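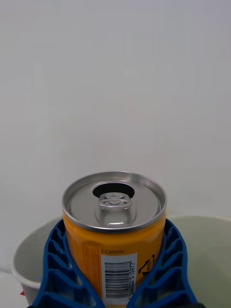 Wrist view, soft fingers closed on a drink can.

Last updated: July

Most of the work in teaching an arm to sort cans is done by a person holding a second arm. At Drundari, the operator moves a small leader arm by hand and the follower copies its joint angles. The lead engineer on the project, called Gikier, said the group had tried a gamepad first.

"You can drive to the can with a gamepad," she said. "Closing on it was slow, and the pauses ended up in the data."

The group has recorded 682 demonstrations, of which 600 were kept for training. Rejected runs were mostly late grasps or operator corrections near the rim. "A correction is useful if it is short," she said. "A long one teaches the arm to hover."

The ribbed fingers bend around the can, which gives the operator some margin in where to close. They also hide force. The leader arm has no feedback, so operators judge the grip from the wrist video.

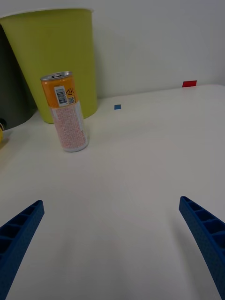
Can on the table in front of the green bin, fingers open.

Start positions are varied by hand between runs. Asked how much variation is enough, she declined to give a rule. "We move the can until the policy fails, then record there."

Each operator does 9 practice runs before any are saved. Recording software is Ovanel, with joint positions and video logged on one clock. The next target is 2000 demonstrations, with a second operator on every object.

Related
Leader arm calibration at Drundari
Ovanel: trimming pauses from recorded runs
Ross gripper mount, revised drawings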